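Notes from the Floor: Eight Weeks In

Hi all, Feven asked me to write something for the newsletter about how things are going with the new cells at Koltolham, and I said yes before I remembered that I hate writing. So bear with me!

For those of you over at the Sunadbridge site who haven't been by lately, the short version is that we've had the Pravance arms running on the kitting line since the spring, and now we're moving on to the fiddly stuff. By fiddly I mean parts that go down over pegs, parts with a soft edge, parts you can't just suck up with a cup and drop in a tray. The arms were great at boxes from the start (boxes are easy, sorry boxes). Anything with a bit of give in it made them look like me trying to parallel park.

So a bunch of us have been teaching them. I've been on the line for 14 years and if you'd told me I'd spend half my shift as a teacher I would have laughed at you. But that's the job now, at least from after first break until lunch. You pick up a pair of hand-held grippers, one in each hand, and you do the task the way you'd do it, only with the grippers in place of your fingers. Then you put everything back and do it again. And again! Jaanus holds the record on our crew and is not shy about mentioning it.
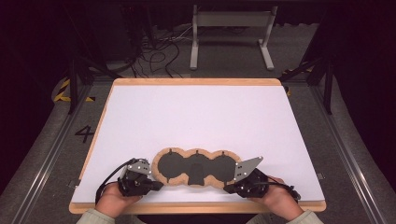 The first few days my forearms were killing me. You squeeze way too hard in the beginning, everybody does, and then Lakshmi comes over and tells you to loosen up and breathe. She was right. Once you stop fighting the grippers you start noticing things about your own work, like how I always settle the left side first and then sort of walk the right side in. I've done that for years and had no idea. Amrit does it the other way around and we had a pretty heated discussion over sandwiches about whose way is better. Kai, who looks after the recordings, told us to both keep doing what we do, so I guess it's a draw.

We passed 1,905 good takes in November. A good take means start to finish with no drops and no stopping to scratch your nose. There was cake. Wako, our name for the big practice arm (don't ask me, it was the night shift), has been getting its turn at the same parts in the afternoons, and some of its tries are lovely to watch and some of them are a mess. It still gets stuck when a part goes down a little crooked. A person feels that right away and gives it a nudge. Wako just keeps pushing until somebody hits stop.

Okay, the part people keep asking me about in the parking lot. Are they taking our jobs? I asked Feven straight out and she gave me a straight answer, so I'll pass it along. No one on the kitting line was let go when the arms came in. Some 8 people changed what they do, me included, and two open spots were not filled. That second bit matters and I think we should say it out loud. My own feeling goes up and down. I don't miss reaching across the bench all day, and my shoulder sure doesn't either. I do miss the chatter, though. The old line had five of us elbow to elbow and you knew everything about everyone's kids. Teaching is quieter. You're concentrating, and you can't really tell a story with your hands full.

A couple of things have gotten better after we complained, so please keep complaining. We swap out every 40 minutes now when it used to be whenever you got tired. The extra pay for teaching shifts shows up on the regular check, on its own line, so you can see it. And we get a say in which parts come next, which I really like. Amrit got the gasket sets moved to the back of the list on the grounds that they're miserable, and everyone cheered.

Still on my wish list: a padded mat for the teaching area, a radio, and lighter cables. Kai says the cables are coming. Kai has been saying that for a while.

If you want to try it, the sign-up sheet is on the board by the break room and there are 7 slots left for the next round. You don't need any computer skills at all, I promise, I still can't work the time clock on the first try. What helps is knowing the parts and having some patience. New folks get a full morning with Lakshmi before anything counts, and you can quit after that morning with no hard feelings. Two people did and they're happily back in receiving.

Come find me at the coffee machine if you have questions, I'm usually there a little before seven. Bring your own mug, we're out of the paper ones again.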